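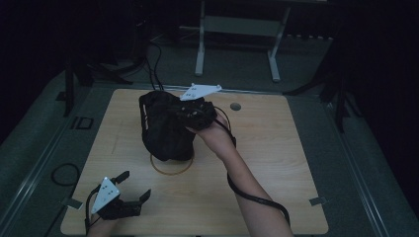 3. Materials and procedure

3.1 The bags

The Prekden study is concerned with soft bags that have no frame, board or stiffened base. Most work on household storage treats a bag as a container with a known size, in the same way as a box or a drawer. A soft bag has a size only when it is full. Folded, dropped or hung on a hook, the same bag takes up quite different amounts of shelf or table, and the people who use it tend to judge the space it needs by eye.

Thirteen bags were used. All of them were made of fabric and all had been in ordinary use before they came to us. We asked for bags that the lenders still used at least once a month, so that the cloth would be worn in. New cloth often holds the creases from its packaging for some weeks, and in early trials this made a new bag settle along the same lines every time it was put down.

The bags came from two places. The larger group was lent by households in Millcombe, Devon, who had taken part in the earlier survey of hallway and kitchen storage described in section 2. The rest were bought from Malik, a second-hand shop in the same town, and were chosen to fill gaps in the first group, mainly at the smaller end. Bags with wheels, rigid handles or metal frames were turned down. So were bags with a waxed or rubber-coated face, as these stuck to the table surface when pressed and could not be compared with plain cloth.

Each bag was emptied, turned inside out and shaken, then turned back. Loose threads were left alone. Straps that could be taken off without tools were removed and kept with the bag. The bags were not washed or ironed, and between sessions they were stored in an open crate with nothing on top of them. One lender told us that her bag had been folded into the same square in a glovebox for years, and it did go back towards that square whenever it was left for a night. We kept it in the set, as a bag with a strong habit of its own seemed a fair part of what people deal with at home.

3.2 The table

All placements were made on a square tabletop of light wood, set on a dark grey carpeted floor. The board is held by small grey metal clips at its edges. It has a small round hole away from the middle and a good many faint scratches, and neither was covered or filled. A sheet of felt was tried in the first week and given up. Cloth dragged on the felt, and a bag set down at a slight angle stayed at that angle when on bare wood it would have slid a little and opened out.

The place where a bag was to be put was marked on the wood with a thin orange-brown circle. A circle was preferred to a rectangle for a simple reason. Given a rectangle, people line up the sides of the bag with the sides of the mark, and when the bag has no clear sides they spend time making some. With a circle they aim for the middle. The line had to be visible at the rim of a dark bag without being so heavy that it drew attention to small errors, and several colours were tried before this one was settled on.

Figure 2 shows a black fabric bag with a few thin white lines along one edge. It is crumpled, and its lower edge hides part of the circle. In it the outline can still be read on one side of the bag and has been lost on the other.

The room was kept dim. Strong overhead light flattened the look of dark cloth in the pictures we worked from, and the coders could not then tell a fold from a seam. Lower light did not solve this entirely. With the black bags in particular, the coders still disagreed more often about the number of folds than they did with any other colour.

3.3 Procedure

A placement began with the bag lying on the table in whatever shape it had been left in by the one before. It was taken hold of, raised or dragged as the participant saw fit, and put down over the circle. Participants were told to put the bag on the mark and to stop when they would be content to leave it there. They were not told to make it neat. If they asked whether it should be flat, they were told that this was up to them.

There were two conditions. In the first, the bag was empty. In the second, it held a folded cotton tea towel, put in at the start of the session and not rearranged afterwards. The towel was chosen as a light load that adds bulk without giving the bag a firm bottom. Heavier loads were considered, but a bag with a tin or a book in it behaves largely like the tin or the book, and that case is already well covered.

Each of the bags was placed twenty times, ten in each condition. Six placements were added for a bag whose first set had been coded from poor pictures, bringing the total to 266. The six poor ones were kept in the count of placements and left out of the comparison of outlines. The order of the bags was drawn by lot for each session. Sessions were held in the morning and ended at midday whether or not the full list had been reached, with the remainder carried over.

3.4 What was recorded

Two things were taken from every placement. The first was cover, meaning how much of the circle was hidden by cloth. Cover was coded as none, partial or full, and the coders were asked to use partial whenever any stretch of the line could be seen on one side and not on another. We did try a finer scale. It gave an impression of precision that the material does not support, given that a strap lying over the line and the body of a bag lying over it would count the same.

The second was form. A bag was coded as flat, standing or heaped. Flat meant that the two main faces lay against each other with no more than a single fold. Standing meant that the opening was uppermost and clear of the table. Everything else was heaped. The heaped group is therefore a mixed one, and it holds a bag that has sunk straight down on itself as well as one that has been rolled, twisted or dropped. We return to this in section 5.

Straps and handles were left out of both codes unless they were sewn in along their whole length. A long strap can lie well outside the circle while the bag sits squarely in it, and participants plainly did not think of the strap as part of what they had been asked to place. Some tucked it under. Others left it trailing across the board and were content.

Coding was done by two people working apart. Where they differed, they looked at the placement again together and agreed on one code. The first, separate codes were kept as well and are used for the agreement figures in the appendix.

3.5 A note on crumpling

Lenders often described a crumpled bag as untidy, and several said they would expect it to take up more room than a folded one. On a tabletop the opposite is often the case. A bag that is gathered into a heap has a smaller outline than the same bag laid flat, and the price is paid in height. On an open table height costs very little. In a drawer or on a low shelf it may be the only thing that matters. For this reason we do not treat flat as the better result and heaped as the worse one, and the codes carry no order.

Crumpling also affects where a bag can be held. A flat bag offers its rim, its corners and its handles. Once it is heaped, the rim may be underneath, and what comes to hand first is often a loose fold near the top or to one side. When a bag is raised by such a fold, the rest of the cloth hangs below it and reaches the table first, so that the part over the mark is settled before the part being held has been let go. Participants who noticed this tended to aim with the lowest point of the cloth. Those who did not aimed with the point they were holding and then dragged the bag back towards the middle.

Thin cloth and thick cloth differ here too. The thinner bags folded under themselves when lowered and could be shifted only by lifting them again. The canvas ones kept enough shape to be pushed along the board – though a push from one side usually turned them as well – and they were more often left with a corner outside the circle.

3.6 Limits of the set

Thirteen bags cannot stand for all the soft bags in a home. The set leans towards shopping and kit bags of middling size, and there is nothing in it as large as a laundry sack. Dark colours are over-represented, partly through the tastes of the lenders and partly through what the shop had in stock in September. Padded bags were few, and we make no claims about them in what follows. The table is also an easy surface compared with the places where bags usually end up. A hall floor has shoes on it, and the back of a cupboard door has a hook at a height that someone else chose. Both were common in the Millcombe survey and neither was tested.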